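Can a machine do the mending yet?

Needle and thread are among the hardest things you can hand to a robot. We asked the people who are trying. 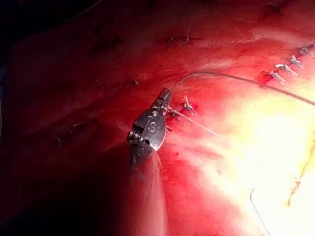 Metal jaws hold a fine suture thread beside a tied knot. More knots run along the closed incision at upper right.

May 1, 2020

By Mitali Weerasinghe

There is a basket at the bottom of my wardrobe for clothes that need mending. It holds a school shirt with a missing button, a coat with a torn lining and a pair of trousers whose hem came down last October. I own a sewing machine. The machine is no help with most of this, and it took me a while to ask why.

A sewing machine is a very old piece of automation and a very good one. It puts in a straight row of stitches far faster than any hand. But it only does the middle of the job. Someone has to find the hole, turn the garment inside out, pin it, put it under the foot and guide it through. Someone has to tie off and trim. Buttons and linings are mostly done by hand in my house, and in a lot of repair shops as well.

So when people say that robots will soon be doing the chores, I think of the basket. Stitching is a fair test. It asks for good eyesight, a light grip and some sense of how hard to pull, and the material moves all the time.

The best robotic stitching I know of is done in medicine. A surgical instrument can take hold of thread so fine you can hardly see it against the tissue, pass a curved needle and tie a small, neat knot. Look at a line of such knots and you would think the mending problem was solved. The tips of those instruments are steadier than my fingers and a good deal smaller.

The difference lies in who is doing the thinking. With the surgical systems in ordinary use, a surgeon sits at a set of controls and moves the instruments. The machine copies the movement, scales it down and takes out the shake. It does not choose where the next stitch goes. Research groups have had machines place stitches by themselves, under close watch and with the work set up for them, but that is still research.

What this does tell us is that the hardware is mostly there. Metal jaws can be made small enough and steady enough to handle thread. If a person can work them and get a good result, then the jaws themselves are up to it. What is missing is everything the person supplies.

I wanted to see what happens when you take the person away and give the machine a cheaper job, so I went to Rarton, a small firm that has spent three years trying to automate repairs for hotel linen and workwear. The firm has a single large room above a tile showroom. At one end there are cutting tables. At the other is a pair of arms bolted to a steel bench, with a camera over them.

The job they picked is sewing buttons on to kitchen jackets. The jackets come from a laundry called Storkanetti, which cleans them for restaurants and sends Rarton the ones with buttons missing. All the jackets are the same cut and all the buttons are the same size. As sewing goes, it is simple.

The arms took a jacket from a tray, laid it on the bench and smoothed it. That went well. One arm found the bare spot where the button had been, the other fetched a button, and a small stitching head came down and fixed it on. From tray to finished button took 82 seconds. A person at the cutting tables did the same job with a needle while I watched, and she was done sooner, and talking to me as she did it.

Then the arms did it again with a jacket that had been folded the wrong way. The camera could not find the front edge. The left arm picked up a sleeve, put it down and picked it up again. After a while one of the engineers walked over and turned the jacket round.

They keep a log, and they let me read a day of it. Out of 23 jackets, 19 came off the bench with a button in the right place and sewn down properly. The rest needed a person. In one case the thread had snagged on the stitching head. In another the button had gone on upside down. The remaining ones were marked "cloth", and I asked what that meant.

It means the cloth did something the software had not expected. This is the heart of the trouble. A box or a bolt stays the same shape when you pick it up, so a machine can look once, plan its move and carry it out. A jacket changes shape the moment it is touched, and again when it is put down, and the camera only sees the top layer. Thread is worse. It is thin, it reflects light, it crosses itself, and a slack thread and a tight one can look much the same in a picture.

People get round this by feel. When I pull a thread through a coat lining I am hardly looking at it. I know the stitch is snug by the drag on my fingers, and I stop just before it puckers. Rarton has put force sensors in the wrists of its arms, and the engineers say these help with smoothing the cloth. They are less use with thread, where the forces are so small that the weight and movement of the arm drown them out.

There is also the matter of light. Wet or shiny surfaces throw back glare, and anything pale and thin disappears into it. White thread on a white jacket under a bright lamp is close to invisible to the camera at Rarton. The firm now lights the bench from the side and uses a thread with a faint blue tint. Storkanetti had to agree to that, and one of its restaurant customers complained.

Bunard, which makes workwear, has gone about it from the other direction. It has stopped trying to build a robot that can mend the clothes it sells and has begun changing the clothes. Its newer overalls have buttons on a short tab that slides into a slot. When a button fails, the tab comes out and a new one goes in. A simple gripper can do it, and so can the person wearing the overalls, who has no need to send them anywhere.

I find this sensible and a bit disappointing. A lot of automation works this way. The dishwasher doesn't wash up the way we do, and people bought plates that would survive it. If machines are going to deal with our clothes, we may find that the clothes are altered to suit them well before the machines learn to cope with what is in the wardrobe now.

The last place I went to has no robots. Pathirana is an alterations shop with two windows on a side street and a rail of finished work along the wall. The owner has been shown videos of robot sewing by customers and has watched them with some interest. Her view is that the stitching is the part she could most easily give away. What takes up her day is deciding what to do. A customer brings in a dress and says it feels wrong at the shoulder. The shoulder may be fine and the zip may have been put in crooked. She has to see it on the person, ask some questions and guess.

She would like a machine to unpick seams. It is slow, it is hard on the eyes, and she thinks a camera and a small blade might do it well. I passed this on to Rarton. They said unpicking had come up and that they had put it off, as cutting the cloth by mistake costs a good deal more than sewing on a button badly.

As for the home, I could not find anyone who would give me a date. The arms at Rarton need a steel bench, fixed lights and a supply of jackets that are all alike. My basket has three garments in it and no two of them share a fabric. A machine that could handle them would have to find the damage, choose the thread, hold the cloth the right way for each repair and know when it had gone wrong. Any one of these has been shown in a laboratory in some form. I have not seen a machine do all of them, one after another, on clothes it has never met before.

On a shop floor the answer is more hopeful. If every item is the same and somebody is nearby to turn the odd one round, a robot can already sew on a button and do it well enough to send back to the customer. Rarton expects to try hems next, starting with tablecloths, which are flat and have no sleeves.

I did the school shirt myself that evening. The coat lining is still in the basket.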